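How I put together a hymn sheet for a small congregation (and get it right before people are standing up)

I've been doing the song sheets at our church for six years now. We meet in the old hall at Plarnari, we have one keyboard, one guitar that comes when the guitarist's roster allows, and a pile of hymnals so tired that the index has fallen out of most of them. So we print sheets. When I took it on I thought it would be a matter of typing out some words, and my first effort had the third verse of the closing hymn printed twice and the fourth one missing altogether. People sang it twice, bless them.

A few friends at other churches have asked how I do mine, so I've written it down properly.

Start with the readings

Get the readings for the service before you choose a single song. Our minister emails them to me, usually late at night, and I read them through with a cup of tea and jot down whatever words stick. If it's the lost sheep, I write down sheep, shepherd, searching, home. Then I go to the hymnal with that list and see what turns up.

You don't have to match every song to the reading. I used to try, and we ended up with four shepherd hymns in one morning, which was a lot of shepherd. One close match is plenty, and I like it straight after the sermon while people still have the passage in their heads.

Pick the shape

My usual order goes like this:

Gathering song, something everybody knows
A quieter one before prayers
The one that fits the reading
Communion, if we're having it, with a refrain people can sing without holding paper
Sending song, with a bit of go in it

If you want to teach a new song, put it second or third. Never first! People are still finding their glasses. And use the same new song three services running. The first time they'll mumble, the second time the altos will have a crack at it, and by the third it belongs to them.

Check the key

I'm no musician, so this took me ages to learn. Hymnals often set the tune higher than an ordinary morning voice wants to go. If the top note is above a D, I ask our keyboard player whether she can bring it down a tone. She nearly always can, but she needs to know by the middle of the week, and so does the guitarist, or you'll get two keys at once. (August, two winters ago. We don't discuss it.)

Sort out the permissions

Please don't skip this part. Old hymns are often out of copyright, but the translation or the arrangement you're using might not be, and newer songs nearly always need a licence. Find out what licence your church holds and what it covers, because printing the words, projecting them and streaming them can all be treated separately. Then put the author, the copyright line and your licence number under each song in small type. I keep mine in a notebook with a page for each song, and I've got 166 of them in there now, with the credit line copied out exactly so I can just lift it across.

If you can't trace who owns a song, leave it off and choose another one.

Typing it up

I use one page folded in half, which gives four sides. These are the things I've settled on:

14 point type, and a separate large print version at 20 for anyone who'd like it. Put the large print ones on the table with the rest so no one has to ask.

Number the verses. Put the refrain in italics and print it in full the first time, then just write "Refrain" after each verse.

Never split a verse over a page turn. If it won't fit, shorten the notices. The notices can always be shorter.

Keep the punctuation as the author had it. I once tidied up the commas in a Wesley hymn and got a very kind phone call about the theology of it.

Cream paper is easier on the eyes than bright white, if your budget runs to it.

Sing it through

This is the step that saved me. Once it's typed, print one copy and sing the whole thing out loud, every verse, at the kitchen bench or in the car or wherever you won't frighten anyone. Your eye will slide right over a missing line, but your voice trips on it straight away. I found "Lord of all hopefulness" with its second line gone that way, and I'd already proofread it twice.

Then give it to someone else. Theophilus Ametepe does mine, and he sends it back with little pencil ticks down the side, one per verse.

Printing and handing out

Print a few more than you think. We lose some to the Sunday school, who draw on them, and visitors like to take one home. I have the sheets folded and at the door half an hour before we start, with a copy already on the keyboard, one on the lectern and one for the guitarist. Afterwards, keep one clean copy of every sheet in a folder with the month written on the top. When somebody says we never sing their favourite, you can look it up, and quite often they're right and on it goes for next time.

Comments

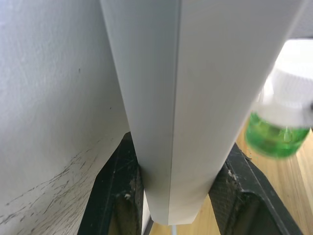
Virgilio Pangilinan: We do ours much the same way, but I put the sending song on the back page by itself so people can find it after communion without shuffling. Do you print the tune names too? Ours has two tunes for half the old hymns and the organist and I have been caught out more than once.

Reply from the author: I didn't, but I'm going to start! At the moment I only write the tune name on the keyboard copy. Back page is a great idea as well, thank you.

Bundero reader: The three services running tip is a good one. We've been bringing in a new song every week and wondering why it goes so quiet.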